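Project thread for the household sorting module, because a few of you asked how our group is doing it. I'm one of four students on this. Course is the intro manipulation studio, second half of the year.

The task we picked: clear a mixed pile of small things off a soft surface. Most groups chose a table. We chose a bed, and we have been paying for it since December.

A bed is hard in ways I didn't expect. When you press down to get under something flat, the mattress gives and the object sinks with it. On a table you can slide a thin packet to the edge and pinch it there. On a sheet it just plows up a wrinkle.

We collect demonstrations by hand with the hand-held grippers, one per hand. You squeeze, the jaws close, the camera on top records what the jaws see. Later the arm has to learn from that. Our two arms are in the lab and stay in the lab. The grippers go home with whoever has signed them out.

Rules we set for ourselves at the start: one object at a time, no dragging, no fixing a bad grasp with your fingers. If you touch an object with your hand, the take gets thrown out and you start over.

The target is 250 clean takes by the end of the module. We have 74. That is behind where Garomard's group is, but they are doing blocks on a tray.

(Garomard is the name of their robot, sorry. Ours is called Trollo. We voted on it and I lost.)

What goes in the pile: whatever the person has. Snack packaging, small boxes, sachets, things in bubble wrap. Our first plan was to buy a set of identical test objects and Araba talked us out of it. Her point was that a model trained on six nice boxes will know six nice boxes.

Boxes are the easy part. Pick two parallel sides, line up, close. The only trouble is a box lying at an angle, where you have to turn your wrist before you go down and most people turn it too late.

Bubble wrap is the worst so far. The pads close on air first, then the wrap squashes, then whatever is inside shifts and the whole thing rotates in the grip. We lost a whole evening of takes to this before we agreed to grab closer to the heavy end.

Flat sachets are second worst. What works best is to come in low and almost level, let one jaw press into the sheet beside the sachet, and close slowly. It looks silly. It works maybe half the time for me and more often for Ekinci, who has steadier hands than the rest of us.

Cups are fine standing up. Tipped over, they roll away from the first jaw that touches them. You need both jaws down before either one makes contact.

Clear plastic is a separate problem and it isn't a gripping problem. The person doing the demo can see it fine. The network loses it against a patterned sheet. We thought about switching to a plain sheet and decided against it, since we'd only be hiding the problem until the final test – which is on a sheet we don't get to choose.

Two hands or one? We record with both. The second one mostly waits. But for anything long or floppy it helps to have one gripper hold the near end while the other lifts. The grading sheet doesn't give extra points for two arms, so this is our own stubbornness.

Things we changed after the first review: shorter takes (up to 30 seconds), start every take with both grippers still, and say the object type out loud so whoever labels it later doesn't have to guess. The last one saved more time than everything else put together.

Things we have not solved: what the robot does when two objects touch. Right now it picks between them, misses both, and closes on the sheet. Then it lifts the sheet. Everything else moves and the plan is worthless from there.

I wrote a small check for that. If the jaws stop at a width smaller than anything in the pile, open again and back off. It caught most of the sheet grabs on recorded data. I haven't run it on the arm yet.

Demo is in the Ikport hall on April 2, 2019, open to other sections. We get two tries and the better one counts. I would like one of them to include a sachet.

More recording tonight. Same mix of things as before, still going for the wrapped ones first while my hands are fresh.

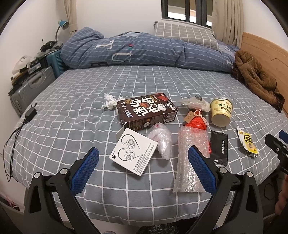
Araba Eshun: Please do some takes where the boxes touch each other too. We have almost none of those, and your width check won't help if it never gets a decent grasp to start from. I can label whatever you upload before noon.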